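May, evening

Second week on the laundry task. Rosalind Obi asked over the phone whether the thing can do a wash yet. It can do parts of one. Opening the machine door is the strongest part at 83 per cent, measured over 190 attempts. Taking a single sock out of the drum is poor. Sheets are worse, as the policy has no idea where a sheet ends and keeps regrasping the same corner.

Read the Killance report again at lunch. They quote good figures for folding, but every towel starts flat on a bench, and I do not count that as laundry. Lourenço Meireles disagrees and says folding is the hard bit. We left it there.

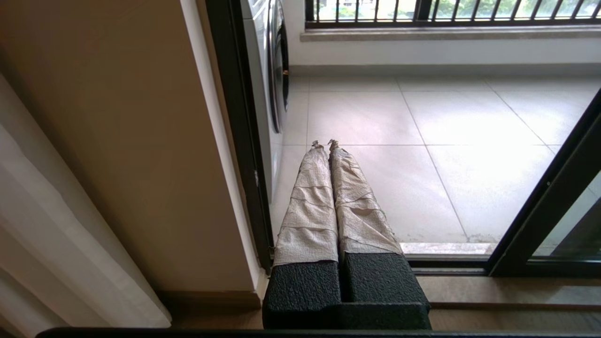
Wrist view through the sliding door, washing machine to the left.

The door track is the item I underestimated. A person steps over it with a full basket and never thinks about it. For a wheeled base it is a planning problem of its own, and the pale tiles beyond give the depth estimate trouble when the sun is on them. Curtains too – the planner treats a hanging curtain as a wall and takes a wide line.

Fingertip wrap: changed to 600 cycles between replacements. Grip on wet cotton still not characterised.

My estimate stands. Loading and starting a wash under supervision, yes. Unattended, with mixed items and pegging out afterwards, no, and I would not put a year on it.

To do tomorrow: log door angle at release, reply to Rosalind, order 2 more foam blocks.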